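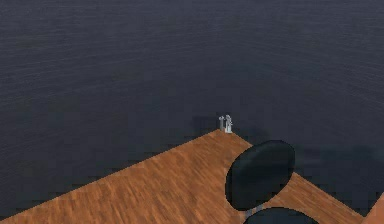 p. 31

Chapter 5
Open Day: Watching a Job Before It Is Real

Last updated April 2025

Start with the visit. Chapters 1 to 4 gave you the parts – joints, sensors, planners, the safety stuff. Now you go see people use them. Our class went to the Warel open day in August, 17 students and me, and most of what follows comes out of my notes from that afternoon.

First stop, the simulation desk. Naheed Tanoli ran it. A rendered room on the screen, a wood tabletop, a black chair pulled in close, two small pale objects standing together right at the corner of the table. Dark gray floor, nothing fancy. Her question to the group: what would you check before sending an arm in there?

Good answers came fast. Distance to the edge. Height of the chair back. Whether the two objects can be told apart when they stand nearly touching. Somebody asked about the shadows. Good one too, we come back to it in section 5.3.

Then the Clolta cell, behind glass. Same kind of task, real parts. Iason Giannakopoulos slowed the program down so people could follow it, and stopped it twice for questions. Write down what he changed between runs – speed first, then grip force, then the aproach angle. One at a time. That order matters and you will need it for the exercises.

Words to know before you go on: workspace, clearance, occlusion, reach. Occlusion means one thing hiding another from the camera. Go back to the picture and look at the chair back and the table edge. What is behind it? You dont know. Neither does the planner, unless it gets a second view.

Bring a notebook on your own visit. Sketch the layout from above. Mark the table corners before anything else.

Comments

Pui-shan Leung: Used this with my evening group. The sketch took longer than the reading, plan for that.

Lok-yiu Kong: Is 5.3 the shadows section in the older printing as well? Mine has Brurkitz grippers there.

Ya-wen Tai: Older printing has shadows in 5.5.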